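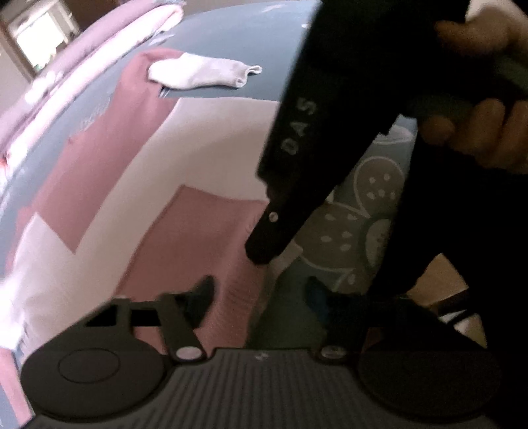

Laundry on the bed, one sock so far

Folding on the bed: yes or no?

serelmoon
So I do all my folding on the bed. Clean stuff gets dumped on the sheet, bedding shoved over to the side by the wall, and I work through it from there. Right now it's the big pink and off-white thing that's beating me. Every time I square it up, one of the pink corners pokes out in a point. Is there a trick to floppy color-block stuff or do I just roll it?

fekora_65
Roll it! I rolled everything when I lived in Notcombe and had 2 drawers to my name. Fold it in half the long way first so the corners land inside, then roll from the bottom. And that white sock needs its partner before you do anything else, or it'll be alone till October.

tumblewick
Gotta disagree with fekora. Rolling thick stuff gives you a lumpy drawer and creases in weird places. Lay it flat, smooth it out with your forearm, fold in thirds. Takes me 10 seconds. I'd skip the bed too, it's too soft to get a crisp edge on anything. Kitchen table all the way.

serelmoon
My kitchen table is where the mail lives, so that's out, lol. Thirds I can try. Does the fuzz bother anybody? I can see pale fuzz all down the edge of the pink part.

pegbasket95
Fuzz on a blue-gray sheet is going to show no matter what you do. I have nearly the same color and it grabs everything. I keep a lint roller on the windowsill and go over the sheet after I fold, before the blankets come back down.

fekora_65
Lumpy drawer?? My drawers are fine, thank you. But ok, thirds for the heavy things, I'll give you that much.

tumblewick
I'll take it.

serelmoon
Tried thirds. Point's still there but it's tucked under now so I'm calling it folded. Going to look behind the dryer for the other sock.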